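The Long Life of the Kitchen Table

There was a table in my grandmother's house in Bernonley that had been in the family longer than anyone could say, and I have been thinking about it ever since I started shopping for one of my own. It had a burn near one end in the shape of an iron, and a wobble that a folded matchbook had been curing since before I was born. We ate at it, of course, but eating was the least of it. Taxes were done there. Hems were pinned there. I learned to play rummy at it, badly, and I was told at it that my grandfather was not coming home from the hospital.

So you can imagine my feelings when the young man at the furniture store asked me whether I really needed a kitchen table at all. People were going over to counters, he said, and he showed me a very handsome one with stools that made my knees ache just to look at them. I thanked him and went home and wrote the first paragraph of this article instead.

The kitchen table as most of us know it is younger than you might think. In plenty of older houses the kitchen was a place for working in, and the table in it was a workbench, scrubbed pale with sand and soda and not meant for sitting at with a second cup of coffee. If the family had a dining room they ate in it, and if they didn't, they ate wherever there was heat. It took smaller houses and warmer kitchens to pull everybody into the same room, and once they were in there, they stayed.

I went up to Trelleritz in May to spend a day in a repair shop where tables are most of the trade. The shop is one long room behind a feed store, and when I visited there were 17 tables in it, stacked top to top with blankets in between. I had expected antiques. Most of them were nothing of the kind. They were plain, square, sturdy things, the sort you could replace with a newer one in an afternoon, and their owners were paying good money (800 dollars, in one case, for a new set of legs and a good deal of patching) to have them back. What surprised me even more was how many came with instructions to leave something alone. One tag said to keep the ink. Another said to fix the crack but not the teeth marks, and I would dearly love to know whose teeth they were.

The same shop will tell you that size causes more grief than anything else. People buy for Thanksgiving and then live the other days of the year squeezing past the corners. A table that seats four in comfort will seat six in good humor, and a leaf kept in the closet takes care of the rest. Measure the room with the chairs pulled out -- everyone forgets the chairs -- and if the oven door can't come all the way down, keep looking.

As for finish, I have come around to the view that a table should be able to forgive you. My neighbors in Petbridge have one with such a high shine that I am afraid to set down my keys. A softer surface takes its knocks and goes on, and it is far kinder to a household where supper and somebody's spelling have to share the same few feet of space.

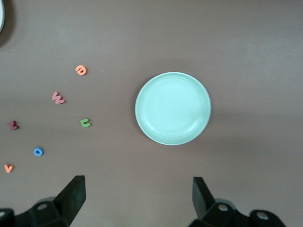
A mint-green plate and a scattering of foam letters share a tabletop.

I did find my table in the end, at an estate sale 12 miles out of town, under a pile of curtains. It has a drawer that sticks and one leg a slightly different color from the others. It had to come through the back window, with two of us pushing and one shouting directions from the flower bed. The first thing to land on it was the mail, and the mail has been there more or less ever since. We have moved it over for supper every night, though, and last week I found a folded matchbook under the short leg. I haven't asked who put it there.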